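Review: Nendness Place Card Kit for Weddings

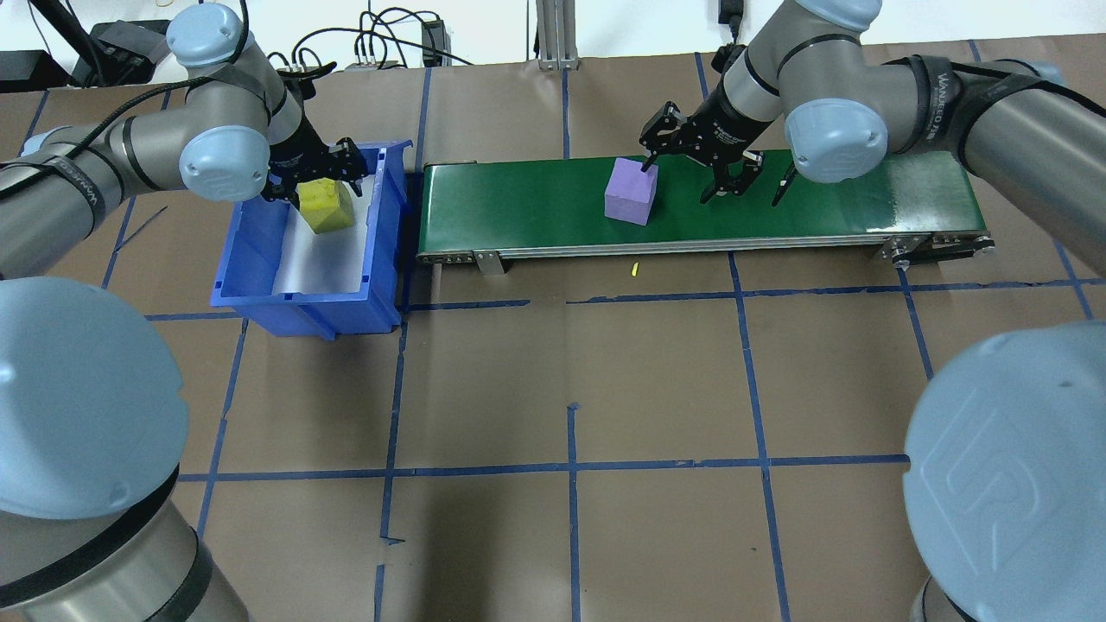 I bought the Nendness place card kit in October, for a winter wedding with 171 guests. The box has cards, a paper guillotine, two calligraphy pens and a small stamp with leaves. I paid extra for the ivory cards and I do not regret it, the paper is thick and takes the ink very well. For sorting I made a table plan with tape, because cards get mixed very quickly. A grid of dark blue tape over brown paper is good for this work – every square can be one guest table. We had guests at tables of 8, so one pile per square was enough.

The pens are the weak part. One of them stopped after 5 evenings, and the refill from Csizmadia did not fit. The stamp is nice, but the leaves come out too dark if you press hard.

I would buy the kit again for the cards – for the pens, no. Delivery to Candstead took six days.

© Ellevbridge Wedding Notes | Contact | Back to top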